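Search this repository

# Caswood Recipe Cards

Last updated: March
2 min read

A plain-text collection of home recipes, typed up from handwritten cards and split into ingredients and steps.

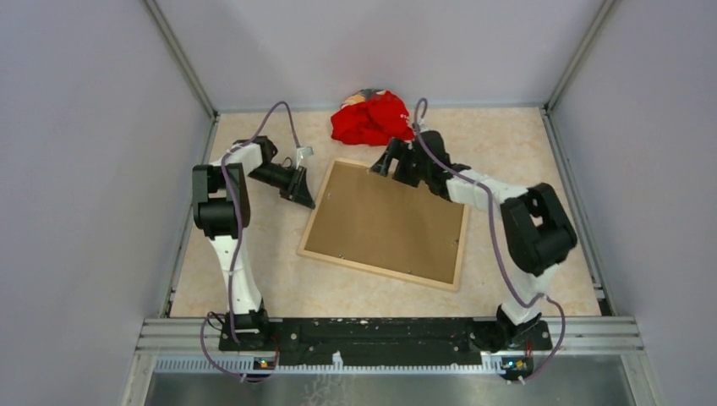
## Contents

The set has 1,602 recipes and 2,693 ingredient notes. Each recipe is a single row in `recipes.csv`. Notes are kept in `notes.csv` and matched by `card_id`.

## Columns

- `card_id`: number written on the back of the card
- `title`: as written, spelling kept
- `course`: one of 6 values, listed in `courses.txt`
- `yield`: blank if the card gives none
- `steps`: one string, steps split by a vertical bar

## Sources

Cards come from 2 boxes, Prillow and Pamusura. The Prillow cards are mostly baking. Many Pamusura cards leave out oven temperatures, and we did not fill them in.

## Known problems

"Cup" is not converted. Some cards use a teacup measure and don't say so. Duplicate titles are common, so join on `card_id` only.

Recipes marked Gündoğdu need UTF-8. Opening the file in an older spreadsheet program will break the names.

## License

Free to use and change. Please keep the card numbers.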